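Looking after the folding cell

Most of my February went into keeping one folding cell running, so I'm writing down how I do it before I forget. The cell is two arms over a cloth-covered table. We call it Flusier, after the folder Wouter Dijkstra set up for its first config files, and the name stuck to the hardware too.

I start with the cables. Each arm carries its bundle along the outside of the joints, and the ties creep toward the elbow over a few days of running. I move both arms by hand with the power off and watch for any spot where the bundle goes tight. If one does, I cut the tie and put on a new one with more slack.

Then come the grippers. I wipe the white fingers, close them on a strip of paper and pull. If the paper slides out, I check the finger screws before I touch any settings. I lost an entire afternoon once by turning up the closing force when the trouble was 2 loose screws.

After that I run one arm at a time. The right one gets a piece of dark fabric to hold and the left one just hovers over the cloth. I want to hear each of them separately, and a dry joint is hard to pick out when both are moving. 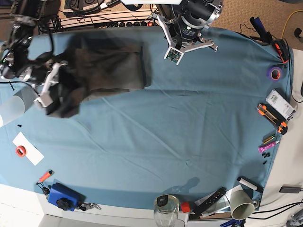 Both arms together

With both arms on the job, the height of the two grippers matters more than anything else. They each take an upper corner of a T-shirt, and if one sits 4 mm higher than the other, the band of fabric between them pulls crooked. I set the left arm to match the right. Imad Chidiac does it the other way around and gets the same numbers, so pick one and stick with it.

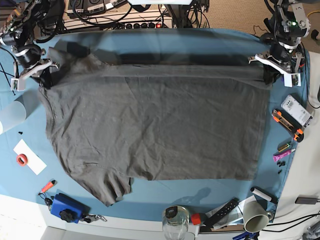 I do 13 lifts at slow speed before I trust a new height setting. The file gets saved under the next number up (we're at 47) and I write a line in the log with what I changed. Wouter likes to overwrite the old file. I've asked him to stop.

The cloth moves too. It creeps toward the front of the table during a long run, and the wrinkles build up where the fingers come down. I pull it straight before every session and tape the back corners when I have tape left.

Still on my list: new finger pads for the left gripper, and a longer power lead. The pads are on order from Ernotach.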